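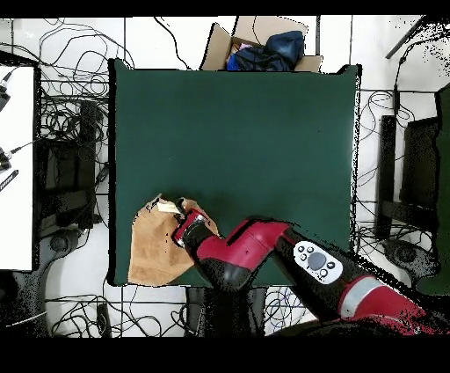 Grerkitz folding group, October minutes. We began with the example count -- 341 good runs since the last meeting, and thanks to everyone who stayed late. It was agreed that grips on a raised fold, with the tan cloth heaped toward one side of the green table, are still worth gathering.

Esunel would like 14 more runs per cloth, and after a long, friendly talk we said yes.
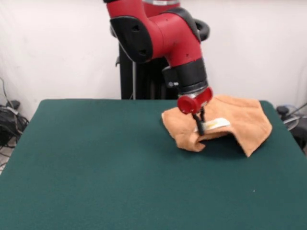 Labels are to be checked by 2 people before anything goes to Mulligan. The Istau upload waits until then.

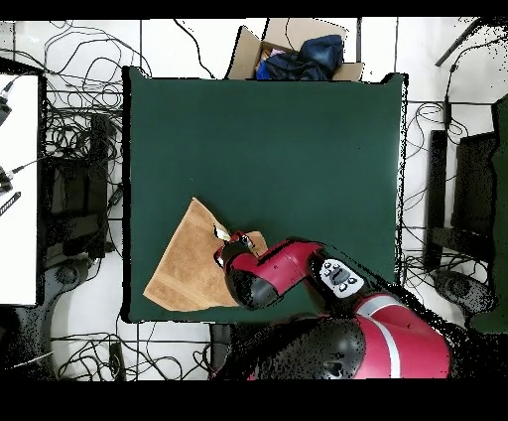
Photo: Grerkitz folding group

Next meeting at 4, same room -- please bring your run notes.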